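Arcombe Chess Club Revises Setup and Packing Procedure

Jan 19, 2024

By Mihret Bogale

The Arcombe chess club has issued a new procedure for setting up and putting away its playing equipment. It applies to all club boards from the start of the spring session and replaces a one-page notice that had been taped inside the supply closet door since the club moved to Adon Street.

The main change concerns orientation. Boards are now placed by their printed coordinates, with rank 1 toward the player of the black pieces' opponent in every case, and checked before any piece goes down. The notice gives a single test: with the white pieces on ranks 1 and 2, the square in each player's right-hand corner must be light. Sets laid out for storage checks or piece counts are exempt and may stand at either end of the board.

The printed numbers run along a narrow black strip outside the h-file, in small white characters. They are easy to read from the side of the board and less so from a player's chair.

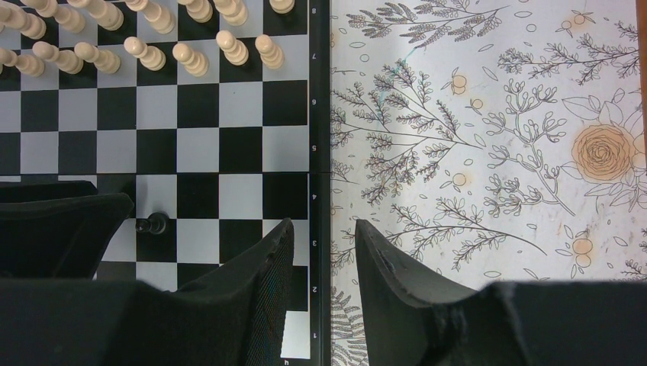

Ramesh Jaiswal objected to the exemption, writing to the club that a set laid out with the cream pieces beside the 8 is a set laid out backward, whatever the purpose, and that newer players copy what they see on the table. He asked that the coordinates be followed at all times or left off the boards. The club has kept the exemption for now and will look at it again in March.

The second part of the procedure deals with trays. Each board is assigned one shallow tray, which stays on the table next to the board during setup and clearing. Captured pieces go in the tray during casual play. In rated games they stay beside the board, as before. Trays are not to be stacked with pieces in them.

Table coverings are permitted. Kedir Araya, who drafted the text, had proposed bare tables only, on the grounds that a cloth can shift when a board is turned. The final version asks that the cloth be pulled flat and that the board not be dragged across it. A flowered print is acceptable as long as the board has a solid border. 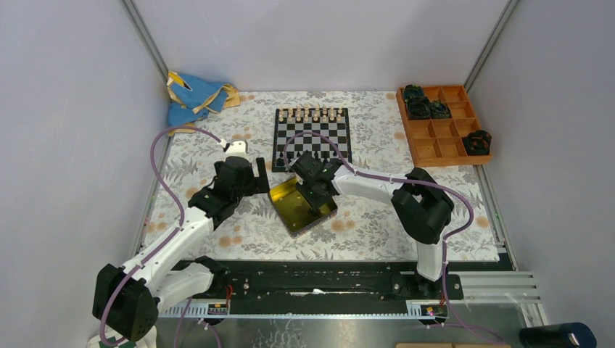

Do the pieces have to be sorted by color before they go into the tray?

Only for rated sets. Casual sets may go into the tray mixed, but both colors must be counted on the board first, 16 to a side.

Clearing is to be done in a fixed order. Pawns come off first, then the back rank from the rook inward, with the king and queen last. Eldana Moges timed the old and new methods on 12 sets and found little difference in speed. She reported fewer tipped pieces with the new one, mainly because the taller pieces were no longer being reached over.

A set that is short a piece is pulled from use and tagged. The tag carries the board number and the missing piece, nothing else. Spares come from the Dokura box on the lower shelf. 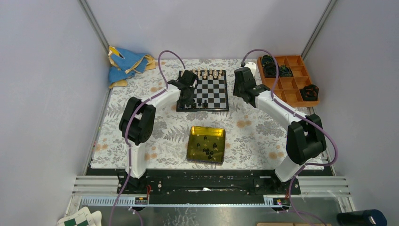 Folding Boards

Folding boards get a separate paragraph. The seam runs across the middle, between ranks 4 and 5, and must lie flat before play. A board that rocks at the seam is to be turned over and pressed open by hand on a level table. If it still rocks, it is set aside for repair. The club has 4 boards waiting for new hinges.

Pieces standing close to the seam are to be centered on their squares. The procedure also asks that nothing be stored inside a folded board, including score sheets.
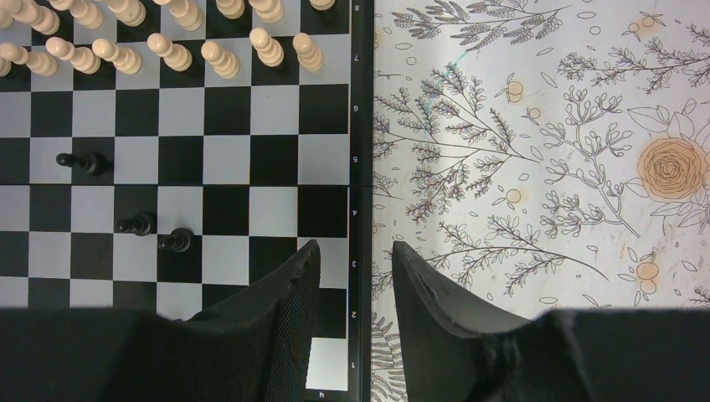
Where can members get a copy of the procedure?

Copies are on the sign-in table, and Lemlem Abera will mail one on request. The old notice should be thrown out.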